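Idero moved my flight to the next day and Landa offers only a credit. Can I insist on a refund?

Posted in Flights and Bookings, December 2024

slowboarding

Good evening to all. I apologize if my English is a little stiff, I will try to be exact.

In September I bought two return tickets to Makimora with a change in Hajji. The airline is Idero, but I paid on the site of Landa, the travel agency. The total price was $1,260. For a part of the price I used Landa points, 2,463 of them, and the rest went on my credit card.

Last week I received an email from Landa with the title "Minor update to your itinerary". The first flight is the same. The second one, from Hajji, now leaves the next morning, so we would have to spend one night in Hajji at our own cost. To me this is not minor. We have a family celebration in Makimora on the evening when we were supposed to land, and if we arrive the day after, the trip has lost its purpose.

There are two buttons in the email, "Accept" and "Contact us". I did not press Accept.

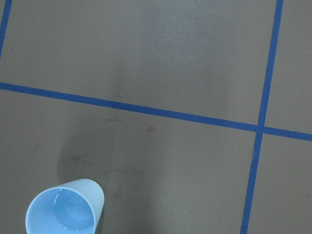 What I have done until now

I wrote to Landa by the chat. They answered that Idero permits a travel credit, valid for one year, minus a service fee. Then I called Idero. The agent was polite and told me that on her screen the ticket is refundable in full, but that the agency must ask for it – she cannot do it herself. I called Landa again and they said that they do not see this on their side.

So each one is pointing at the other. The departure is in 29 days. I would like to know:

Is it true that only Landa can request the refund?

If I wait too long, does the new schedule become accepted automatically?

And what happens with the points? The chat agent said that points "are normally not restored", but I did not find this sentence in their conditions.

I have saved the first email and the chat. The call I could not save, but I wrote down the hour and what was said. 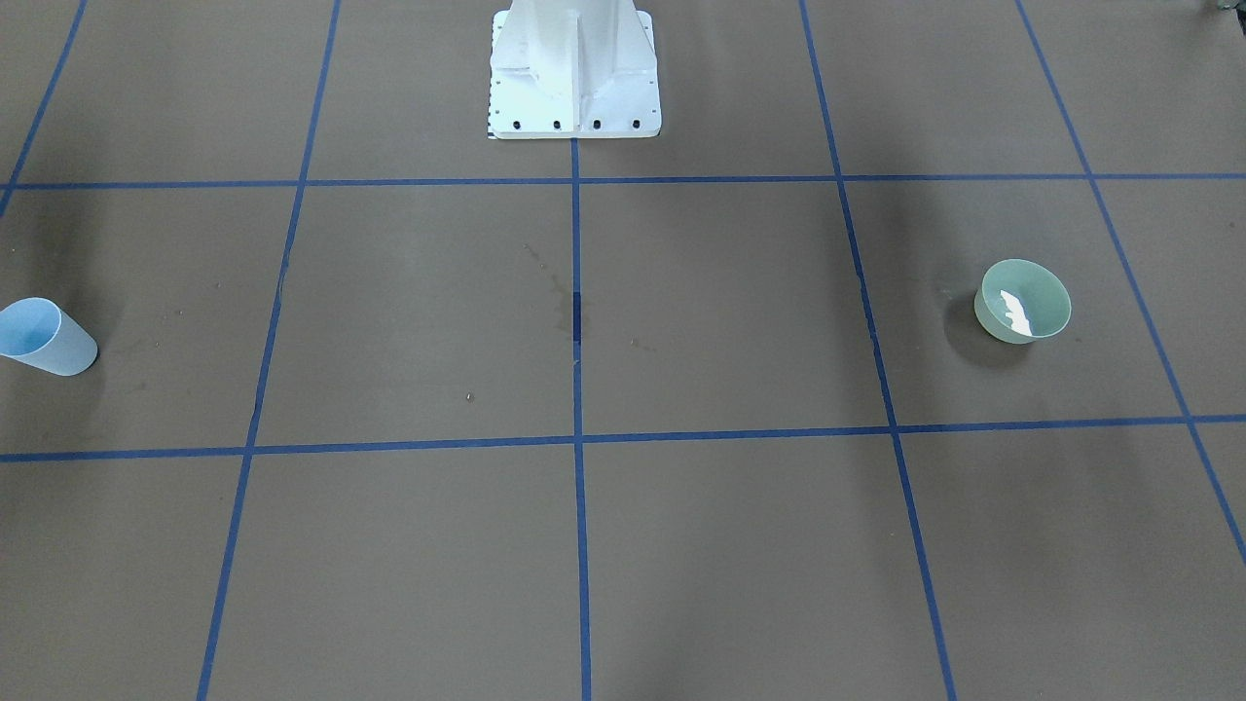
gate_change_again

Do not press Accept, whatever they tell you. Once you do, the new flight is your flight and it gets much harder.

On your first point, yes, in most cases the one who took your money must start the refund. The Idero agent was telling you the usual thing. But you can make it easier for Landa. Call Idero once more and ask them to put a note in the booking that says the schedule change qualifies for a full refund to the original form of payment. Ask for the exact wording, and ask if there is a waiver code. Then give this code to Landa in writing. Last year I had the same problem with another agency, and the person in the chat changed her tone as soon as I pasted the code.

Use email for this if Landa has one, or the complaint form. Chat agents often have a fixed list of options and "credit" is the first one on it. 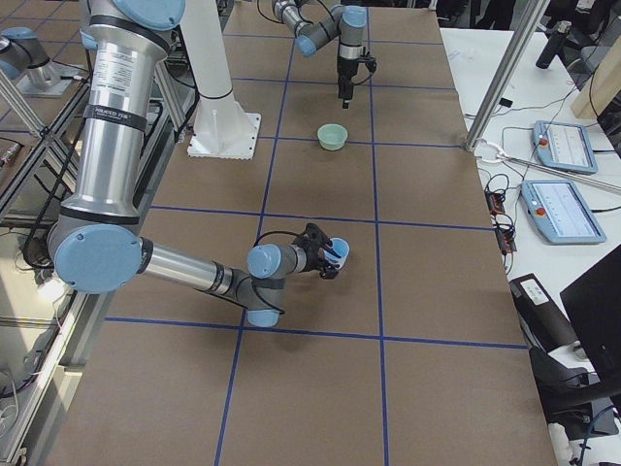 Give them a date to answer by, and say politely that after this date you will dispute the charge with your card company. Do not start the dispute first. When a dispute is open, some agencies freeze everything and you can wait a long time.

For the deadline, look at the bottom of the email in the small letters. Mine said that the change would be treated as accepted 72 hours before departure if I did not react. Yours can be different, so please check.

middleseatmartyr

just take the credit, you will fly again anyway. life is short

quiet_carry_on

I can only answer about the points, the rest is covered well already.

I had 2,000 Landa points on a cancelled booking. The money came back first and the points did not. I wrote to the points department, which has its own contact page under "My account", and they were returned in nine days. It was a separate request with a separate number, so the ordinary agents may not know that it is possible. Attach the refund confirmation when you write, and mention how many points you used on the booking.

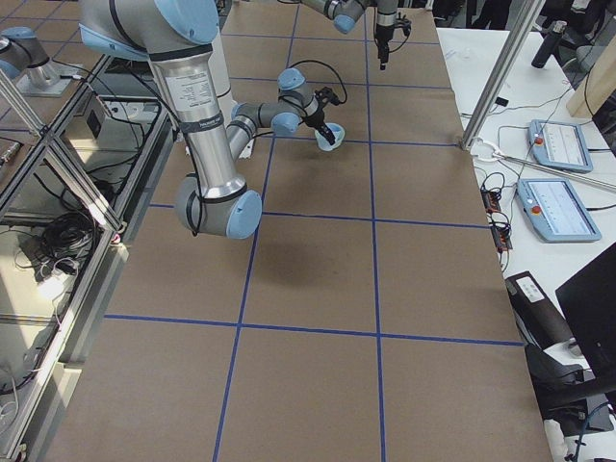

Robot arm and taped table

One more thing. If your points had an expiry date, check it after they come back. Mine returned with the old date, and I had to ask a second time to have it extended. They agreed, but only for three months.

slowboarding

Thank you for the detailed answers. I checked the small letters and in my email it is written seven days before departure, so there is still time. I will call Idero tomorrow for the code and will write here what Landa replies.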